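Sorting donated food at home before you bring it to the pantry
Posted January 3, 2018

Every December our food pantry in Ukthorpe receives many bags from families, and this winter we counted 471 of them. We are very thankful for each one. But a part of the food must go to the bin, and this is a pity, so I write down some tips for the kitchen.

Look at the date before you pack. We can take tins and dry goods until the last day which is printed on them, but we prefer that two months are left, because the food must still travel to Nindurstead and Lalard.

Press the tin with your thumb. A small dent in the side is no problem. If the dent is on the seam, or the lid moves up and down, please do not give it.

Flour, sugar and rice should stay in their own closed packet. I know that many people keep them in nice jars, I do it also, but we are not allowed to give out food without the label. Put the packet inside a second bag and tie it well - one open kilo of flour can spoil everything in the box.

Soap and washing powder go in a separate bag. Tea and biscuits take the smell very quickly.

Do not make the box too heavy. Mine is never more than 11 kilos, and I put the tins on the bottom and the pasta on top.

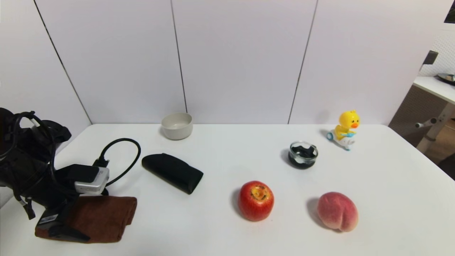 Fresh fruit is welcome too, only please bring it on the same day you buy it, and not in a closed plastic bag. Apples and bananas should not travel together if you can avoid it, as the bananas become brown faster. Soft fruit we cannot keep.

If you have no car, the Apaza shop in Lalard has a collection basket beside the tills. It is emptied each evening before 19.00, so fruit should be left there in the afternoon.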